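Workshop Tips: Living With a Pair of Bench Arms

Filed under: Small shop, Safety, Things that broke

Every ad for a bench arm shows it sorting screws while the owner drinks coffee. I've had two of them bolted to a table since May and I still don't leave the room while they're powered. Some of what follows I learned by breaking things, and the rest came from Grethe Nørgaard, who has repaired more of these than I'd care to own.

The fault that started this page was a dropped grip. The left arm would pick up a marker, carry it halfway to the rack and let go. No alarm, no message, and the log cheerfully said "complete." I had 28 runs marked as good before I bothered to compare the log with the markers on the floor. So tip one is to check the work and leave the log for later. A log tells you what the arm was told to do.

Look at the cables before you touch the software. The maker's help line had me reinstall everything twice. Grethe asked me to bend the wrist by hand with the power off and wiggle the plug at the same time. It was loose. It had been loosening a little every time the wrist turned, and the clip meant to hold it was too far back to do any good. Move the clip closer to the plug and leave a loop with enough slack for the full turn. Then swing the joint to both ends of its travel and watch the loop. If it goes tight anywhere, start over.

Don't tape a cable to a moving arm. I know people who swear by it. Tape creeps, and then you have a sticky cable in a joint.

The second problem was worse. With both arms working the middle of the table, the right one came across while the left was still holding, and the two grippers knocked together hard enough to chip a finger. The software was supposed to prevent this. Maybe it does in somebody's demo. What I do now is give one arm the middle and make the other wait outside it until the first has backed away, and I run any new job at the slowest speed first.

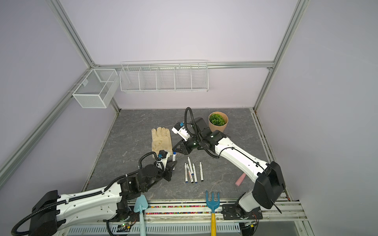 Marker job, both arms in close. Leave the glove and the plant out of the reach zone on a first run.

Practice with things you can afford to lose. Capped markers are good because they're light and they roll, so a bad grip shows up right away. Erasers are too forgiving. Anything with a blade or a point should be off the table altogether, and that goes for garden tools, which I used to think of as harmless.

Know where the power switch is without looking. Put it where you can hit it from where you stand, on the side away from the arms. Pranab Weerakoon wrote in to say his stop button was behind the right arm, so he had to reach past the trouble to end it. He moved it after a bruised wrist. Test the switch before each session, and find out what the arm does when it loses power. Mine sags. If yours sags too, keep your hand out from under it.

About work gloves: wear them for clearing up, with the power off. I don't wear them near a live gripper. A loose fingertip is easy to catch, and a gripper that has closed on leather doesn't seem to know the difference.

A reader, Izzati Mandagi, asked whether a paid service plan would have caught my loose plug. I doubt it. The schedule I was offered calls for a first inspection at 1,000 hours, and mine failed long before that. Wiggle the plugs yourself every week, write down what you find, and keep the old clips in a jar. They fit other things.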